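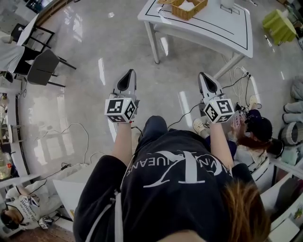 Week two of rewriting the pose tracking in Totura and I finally have numbers worth posting. Short version: our gripper poses were late, not wrong. We track each hand off the marker cube on top of the gripper, black squares on white, one cube per hand, and for months I blamed the corner detector for the wobble. Detector is fine. It was the timestamps. Thread.

2/ Old pipeline stamped a pose when the solver finished. So if the solve took longer (cube at a steep angle, two faces fighting each other) the pose got a later time. Then we line it up against finger width, which comes in over a totally different path. You see where this is going.

3/ Worst case I measured was 38 ms between the two streams. Doesn't sound like much. Move your hand fast and close the fingers at the same moment and the replay grabs air next to the cup. Every time.

4/ Fix is boring. Stamp at exposure, carry that stamp all the way through, never touch it again. Myroslav Hnatiuk told me to do this in August. Yes Myroslav I know.

5/ After the change the offset is 5 ms and it stays put. Constant offset I can live with, you just subtract it. It was the drifting one that killed us.

6/ Second bug, found while chasing the first. When two faces of a cube are visible the solver was picking the "best" face per frame. So it flipped. Frame 28 one face, frame 29 the other, pose jumps sideways, smoother drags it back, and now you have a little hook in the path that no human hand ever made.

7/ Now all visible corners go into one solve with the cube geometry fixed. No picking. Hooks gone in every recording I re-ran so far. Slower but not by enough to care.

8/ Someone will ask why not just filter harder. Tried it. Filtering hides the hook and also eats the quick wrist turns, and those are the part the policy most needs to learn. Rowena Manalo has a plot of this thats pretty brutal, will ask if I can share.

9/ Still open: left/right swap. If both cubes leave view and come back crossed, the tracker sometimes holds on to the old guess for a few frames even tho the marker IDs are different. Should be impossible. Pretty sure it's a stale cache in the Calden bridge – havent proved it.

10/ Also open: glare. A shiny floor behind a white cube gives you a soft border exactly where you want a hard one. Nestor Tan wants to lock exposure low, I want a wider dark margin on the print. Will try both.

11/ Tooling note. The replay viewer now draws raw pose, smoothed pose and finger width on one timeline and you can scrub it. Should have built this first. Would have seen the lag in one afternoon.

12/ Branch goes up once Imelda Samonte finishes the review, she's already found a unit mixup in my tests (meters vs mm, classic). Next is re-running the older recordings through the new solve. Starting that tonight if the disk has room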